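Worn finger pads halt jar trials at Tustside

The Onyeka team at Tustside had a surprise in August, when its hand-held grippers began letting go of small jars in the middle of a lift. The culprit is a lovely bit of detective work — the rubbery pads on the inside of the fingers were coming away at the edges, so the grip changed from one try to the next.

Trials were stopped after 1488 lifts. No one was hurt, and the only loss was one jar, which rolled off the table.
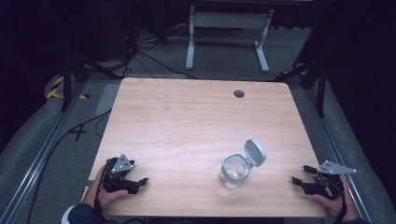
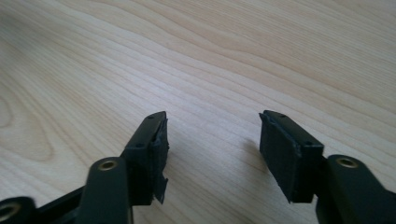

Top: two of the hand-held grippers either side of a lidded glass jar. Bottom: gripper fingers with the torn pad on the left.

Jotholm, which makes the pads, had expected them to last around 500 lifts. The team now thinks 400 is a safer limit for glass, and every pad will be looked at under a bright lamp before each run. Six spare sets are already on the shelf.

The best part is what comes next! A tougher pad, held on by a lip as well as glue, is being made at the Dallavov workshop, and the first pair should be ready for testing next month. Until then the team is sticking to plastic pots, and every lift in which something slips is being logged so that it can be set against the state of the pads.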